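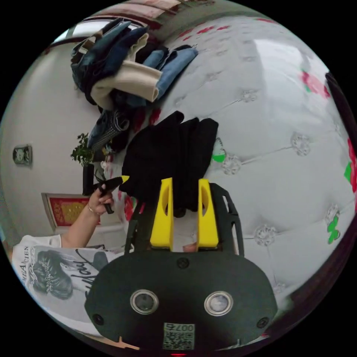 Fig. 7. Hand-held gripper, label 007, close to a folded black garment at the headboard.

7. Clothing sessions in private homes

This section replaces the old "Home Use Code", which ran to 43 pages and which very few operators seem to have read past the contents list. What is left are the rules we could find a use for. Where we doubt a rule but have to keep it, we say so.

The section applies to Trarkden hand-held grippers used singly or as a left and right pair. It assumes you have charged the units and paired them (section 4) and that you have passed the bench check (section 5). For kitchens, see section 8. For anything with a blade or a flame, stop and ask.

7.1 What the rules can and can't do for you

Operators are sometimes told that a session which follows the code is a "safe" session or a "clean" recording. We would be careful with both words. The code was drawn up on a test bench at Ninley, with flat towels and one cotton shirt. A bed with a week's clothes on it is a different job. Following the steps below makes certain known mistakes less likely. We have no good evidence that it does more.

The same goes for the compliance mark on the Pisaris upload page. The green tick means that the form was filled in. It does not mean that anyone has looked at the recording.

7.2 Before you start

1. Get consent in writing from every adult who lives in the home, including those who are out. A nod from whoever opened the door is worthless if a flatmate complains in June.

2. Walk round the room without the grippers. Look at the walls, the window ledges and the bedside, as well as the bed. The view from the unit is very wide and bends at the rim, so it takes in a good deal more than operators expect.

3. Ask for letters, medicine packets, family photographs and screens to be put away. If the householder would like them left where they are, work in another room. Do not rely on blurring later. The supplier of the blurring tool says it finds all faces; in our own checks it has missed faces in mirrors and made a fair mess of patterned cushions.

4. Check what you are wearing. Printed T-shirts, name badges and work passes all get recorded, sleeves and wrists too. A plain top saves arguments. Bracelets and watches are allowed under the present rules, though we would sooner you took them off, as they catch on knitwear.

5. Empty the pockets of anything you will handle. Do this by hand.

6. Close outside doors and put pets elsewhere. A cat will get into the pile.

Note: The old code called for 400 lux at the work surface. Keep to it if you have a meter, but don't set much store by the number. A bright window behind dark clothing will spoil the view of the folds at any reading. Draw the curtain or move to the other side of the bed.

7.3 Setting out the clothes

1. Leave the clothes as you find them for the first recording. Operators like to tidy up beforehand, and then we receive a recording of somebody moving four neat squares from one place to another.

2. Take off brooches, belts with loose buckles and anything with a pin.

3. Look over the bed itself. Buttoned or studded headboards, carved rails and loose trims can snag a fingertip. If you can't cover them, keep the fingers a hand's width away and lift garments clear before you pull.

4. Put aside anything the householder would mind having stretched. Wool and fine knits mark easily. Emiko Nomura, who looks after the damage claims, would like it known that "it was like that when I picked it up" has yet to settle one in our favour. Make a written note of worn seams and missing buttons before you begin, and have the householder initial it.

5. Agree where finished items go. Use one place for folded things and another for things set aside.

Caution: Never work over a bed with a hot iron, a lit candle or an electric blanket switched on. Check under the top cover for the blanket.

7.4 Handling

1. Stand square to the bed with both feet on the floor. Don't kneel on the mattress.

2. Hold the unit from below, with your wrist straight. Close the fingers fully once and open them again before touching any cloth. If either finger sticks, end the session and go back to section 5.

3. Approach slowly and take a single layer where you can. With a heap, start at the top and work down. Tugging a sleeve from the bottom of the pile is quicker and is how most of the torn linings come about.

4. Lift, pause, then move. The code asks for a pause of one full second after every lift. We were unable to trace the reason for this figure. Kurian kept it when they took over the code and we have kept it after them, so please follow it, but a short pause will not get your recording thrown out.

5. With a pair of grippers, keep one still while the other moves until you have a feel for the distance between them. Crossing your arms is forbidden under the code and we agree with that one.

6. Keep your free fingers away from the opening between the two gripper fingers. The pinch is mild on an adult hand. It is still a pinch, and a fingertip in the gap also hides the point of contact.
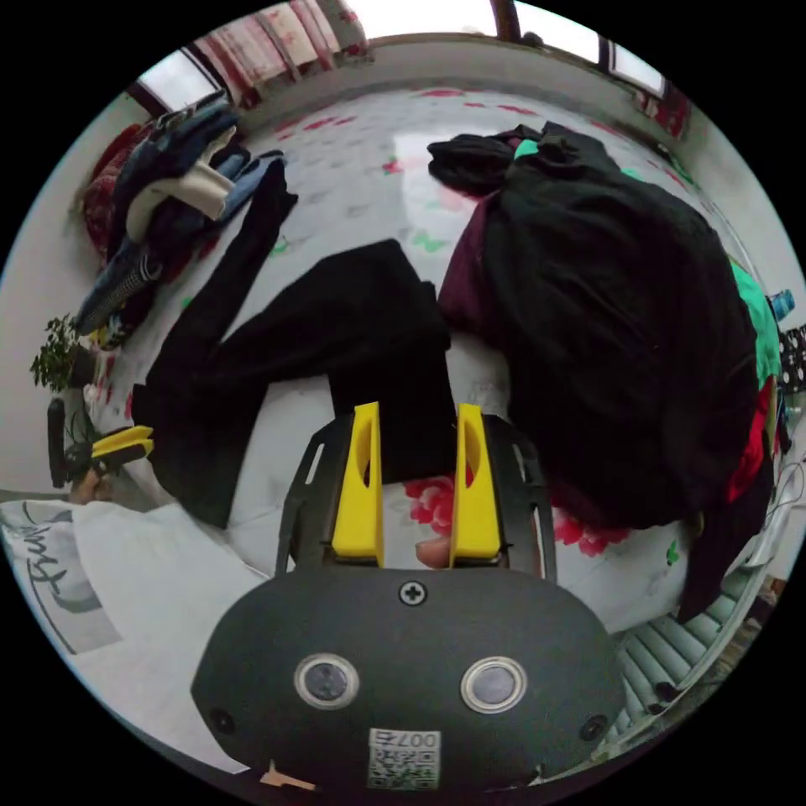
7. Treat long garments differently from short ones. Trousers and coats will drag across the sheet and pull other things with them. Take trousers at the waist with one unit, let the legs settle, then bring in the second unit for the hems.

8. Take dark items apart from other dark items before you fold them. Black on black is the commonest cause of rejected work, and the advice in the old code ("ensure good contrast") is no help at all when the owner wears black. Move the garment to a pale part of the sheet first. If there isn't one, spread a towel.

9. Stop when your arm tires. The code sets the limit at 900 seconds of continuous handling. Some people are worn out well before that, and a tired operator begins to jab. Nobody is paid by the garment, whatever you may have been told.

Caution: If cloth becomes trapped in the slots of the side arms, open the fingers, put the unit down on a flat surface and free the cloth by hand. Do not pull the unit away from the cloth.

Note: Do not restage a failed grasp. Drop the item, leave it where it falls and try again from there. The failures are wanted. A recording in which every garment comes up at the first attempt makes us wonder what was left out.

7.5 When to stop at once

Stop, put both units down and tell the householder if any of these happens:

A child comes into the room.
Someone who has not signed the consent form comes into the room.
The householder asks you to stop, for any reason or none.
A garment tears.
A housing feels hot to the hand.

You don't need our leave to stop. If a coordinator tells you to carry on after any of the above, write down the name and the time and send both to Emiko Nomura.

7.6 After the session

1. Switch off both units in front of the householder and say that you have done so.

2. Put the clothes back where they were, or leave them folded if that was agreed.

3. Wipe the fingers and the front of the housing with a dry cloth. Lint gathers at the base of the fingers. Pick it out with a soft brush, and never with a pin.

4. Fill in the session sheet by hand before you leave. Copy the number from the label on each unit. Labels look alike and people guess, so read it off.

5. Upload the same evening if you can. Recordings with no session sheet are deleted unseen.

7.7 On audits and scores

Kurian's last audit covered 3628 recordings and gave nearly all of them a pass. Before you quote that to a householder, bear in mind that the audit checked file length, unit number and whether a consent form was attached. It did not ask whether the form was signed by the right people, and nobody watched the recordings from start to finish. A high score under that audit tells you your paperwork is in order.

If a householder wants to know what becomes of a recording, give them the privacy sheet and answer only what you know. If you don't know, say so and take down the question. Guesses made on a doorstep have a way of being quoted back as promises.

Spare session sheets and consent forms are at the back of this guide. Damage notes go on the yellow form.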